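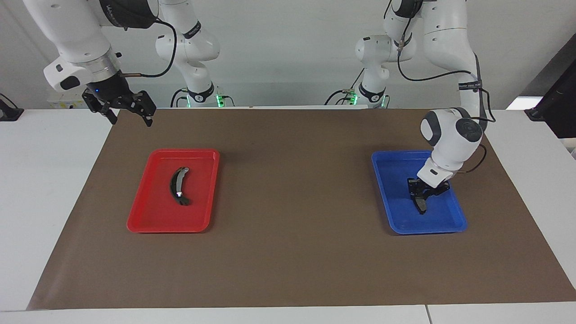

A customer wrote to us in August asking why she still received our newsletter after closing her account, and whether closing it meant her details had gone as well. The two are handled separately, and most of the questions below come from letters like hers.

Privacy questions

Who is responsible for my data?
Skadex is the controller for everything you enter on this website. Orders are packed and sent by Mundach, who receive your name and delivery address and nothing else.

What do you store when I only look at the pages?
The server log keeps your IP address, browser type and the time of the visit. Log entries are deleted after 32 days.

How do I stop the newsletter?
Use the link at the foot of any issue. Closing your account does not remove you from the mailing list.

Can I have a copy of my data?
Yes. Write to the privacy desk from the address you registered with. If you write from another address we will ask for your customer number.

Why do you keep old invoices?
Tax law requires it. They are locked after your account closes and are not used for advertising.

Do you use cookies?
The basket needs one. Visitor statistics are run by Jitden and only start if you agree. You can change your mind under Cookie settings.

Can I object by telephone?
You can, but please confirm in writing so that we have a record of it.

Last changed: October 15, 2026

Related pages
Cookie settings
Terms of sale
Returns and refunds
Notice for Hauser account holders
Contact the privacy desk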